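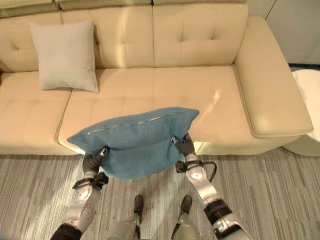

Notebook > Dye bench > Walnut and madder

Search this notebook Go

July, morning, cool in the shed

Madder pot number two! Dario dropped off the ground root from Rakivard last night and I couldn't wait, so 200 grams went into soak before breakfast. It already smells like a wet garden. Target is the brick red Cinzia got on her Flanbridge wool, the one we all keep pinching bits of.

Water is from the rain barrel again. Tap turned everything orange last time (Fulvio likes the orange, he can have it).

10:40. Bath at 60 C, holding. Skeins in, all alum mordanted, tagged with knots in the tie yarn. Two knots = chalk added, one knot = plain.

11:30. Crept up to 83 while I was on the phone with Yasaman. Damn. Took the pot off and stirred in a jug of cold. Browns come out of the root if it gets too hot, so we'll see. She says let it go cold overnight with the wool in, and her reds are gorgeous, so that's the plan.

3:15 pm. Peeked. The chalk skeins are way ahead, a real deep warm red even in the pot! Plain ones more of a salmon. I'm so pleased with the chalk I've started a third pot with double.

Walnut hulls: still fermenting, lid stays ON please. Rosario wants a dark brown for the Caruso blanket and needs almost 3000 meters of it, so we have to sort out a bigger pot first.

To do: rinse madder tomorrow, pH strips, ask Cinzia how long she soaks hers. Save the exhaust bath for the silk scraps.

Recent entries
Weld, second try
Indigo vat went flat
Mirumitz fleece, scouring notes
Onion skins on cotton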